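December 12, 2025
By Manju Kushwaha

Section 4. Paper Handling: Setting Up the Binder Page Routine

This section covers the page routine for the Bisov desk arm with the Dradera two-finger gripper. Complete Section 3 (mounting, power and network) before you start. If your arm was installed by Domutport, the gripper is already fitted and you can begin at 4.2.

The page routine lets the arm approach an open binder or folder, close its fingertips on a single sheet, lift it and lay it on the other side. It works with lever-arch and ring binders. It does not open or close the rings. The operator does that by hand.

4.1 Before you begin

You will need:

- The arm, powered on and in Standby
- The Dradera gripper with both fingertips fitted
- A binder with no more than 24 sheets for the first run
- A computer on the same network, with the Bisov console open

Use pages you can afford to crease while you are setting up. Once the routine is tuned, wear on the paper is light, but a wrong height setting will fold a corner on the first try.

CAUTION: Keep hands out of the work area whenever the status light is green. The arm moves without a warning tone in Page mode.

4.2 Placing the binder

1. Clear a flat area in front of the arm. Cups, chargers and loose paper should be outside the reach circle set in Section 3.

2. Open the binder fully and lay it flat. The spine may sit at an angle to the arm. The routine finds the page direction from the printed lines and does not need the binder to be square.

3. Check that the rings are closed. An open ring will catch the sheet halfway through the lift.

4. In the console, choose Page, then Approach. The arm moves over the binder and stops with the fingers pointing at the pages.

5. Look at the wrist camera view. You should see print on both sides of the spine and the two fingertips near the bottom of the view.
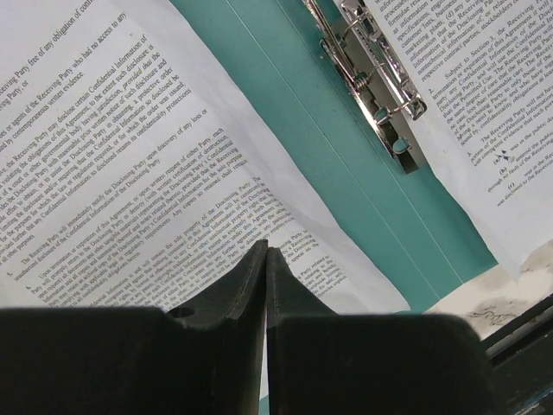 Figure 4-1. Wrist camera view over an open lever-arch binder with a printed agreement.

6. If one of the pages is missing from the view, move the binder and leave the arm where it is. Moving the arm by hand at this stage clears the approach point, and you will have to repeat step 4.

NOTE: A page that bows up near the spine is fine. The routine measures height at the place where the fingertips will close, so a curve elsewhere on the sheet has little effect.

4.3 Setting the fingertip gap

The gap is the space between the fingertips before they close. It is set in steps, and the factory value is 16. Most office paper works at that value. Thicker stock, such as card dividers, needs a wider gap.

1. In the console, open Gripper, then Gap.

2. Enter 16 and press Apply. The fingertips move to a narrow opening.

3. Press Lower. The arm comes down in short moves and stops when it senses the page.

4. Check that the sheet has not been pushed out of place. If it has, press Raise, lower the contact force by one step, and press Lower again.

5. Press Close. The fingertips should take hold of one sheet. Tug the far edge of the page lightly with the arm in Hold. If the page slips free, raise the grip force by one step.

6. Repeat steps 3 to 5 until you get four clean holds in a row.
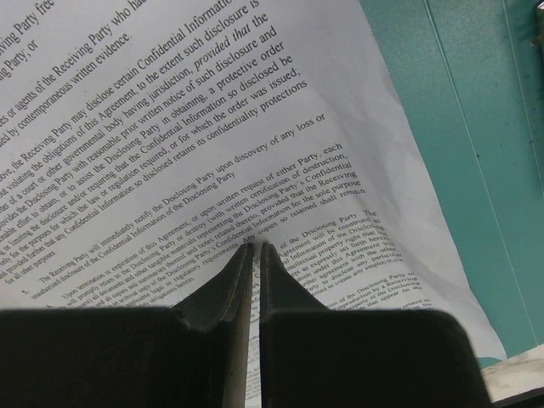
Save the values once you are happy with them. Press Store, give the profile a name, and press Store again to confirm. Profiles are kept on the arm itself — you will not lose them if you change computers. We suggest one profile for each type of paper you use often. The binders we used in testing held contracts on plain copy paper, and a single profile covered all of them.

If the fingertips pick up two sheets at once, the contact force is usually too high. Lower it before you change the gap. Static can also hold sheets together, mostly in dry rooms. Fan the pages by hand and try again.

CAUTION: Do not use the page routine on originals that cannot be replaced. Make a copy and run the copy.

4.4 Checking the wrist and cable

The wrist turns during the page lift, and the cable turns with it. Check both before the first full run and again after any change to the mounting.

1. Switch the arm to Standby and wait for the status light to turn amber.

2. Look at the screw heads on the wrist housing. They should sit flush. If one stands out, tighten it with the driver supplied. Do not use a power driver.

3. Follow the cable from the wrist back to the base. It should hang in a gentle curve with no twist and should not touch the binder or anything standing on the work surface.

4. Switch to Page mode and press Wrist Test. The wrist turns slowly to each end of its travel and comes back to center.

5. Watch the cable as it turns. If it pulls tight at either end, press Stop and loosen the first cable tie behind the wrist.
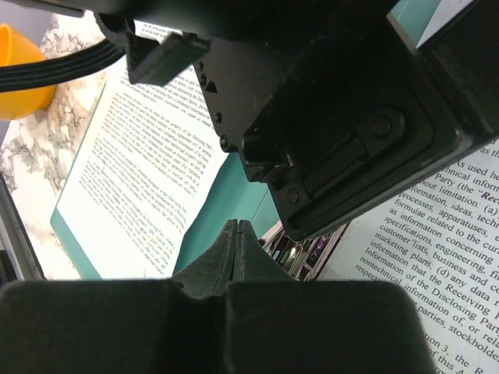 After the wrist test passes, run the full routine once at Slow speed. Stay beside the Stop button for this run. If the page lands more than a finger's width from where it should, go back to 4.2 and repeat the approach. If it lands well, you can move to Normal speed.

4.5 Care and replacement

Wipe the fingertips with a dry cloth at the end of each day of use. Paper dust builds up on them and weakens the grip. Do not use alcohol or glass cleaner.

Light scuffing on the fingers is normal. Replace the fingertips after 2,050 page lifts, or sooner if the grip force has crept up by more than four steps from your stored profile. The lift count is shown in the console under Gripper, then Service.

Fingertip sets are sold in pairs by Ó Conaill. Always change both at the same time, and repeat 4.3 afterward, as new tips close slightly earlier than worn ones.

The March release of the console moved the Gap setting from Tools to Gripper. If you do not see it under Gripper, update the console before you continue to Section 5.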